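Fagerlund bets on see-through storage, again

Mar 16, 2022

Homewares chain Fagerlund will put its Skallora organiser into 40 stores in November, promising shoppers a calmer bathroom counter. We have heard that one before.

The smoky-brown acrylic box is divided inside and sells for $9 more than the clear Stareo it replaces. The company says it has 3000 pre-orders, though it would not say how many came from its own staff sale.

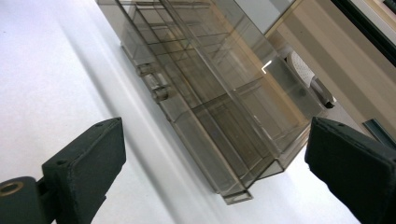 Photo: Findero

Tinted plastic may hide a bit of dust. It will not hide the clutter - you can see straight through the walls. Fagerlund is offering a 12-month guarantee on the box, but its spokesperson could not say whether scratches are covered.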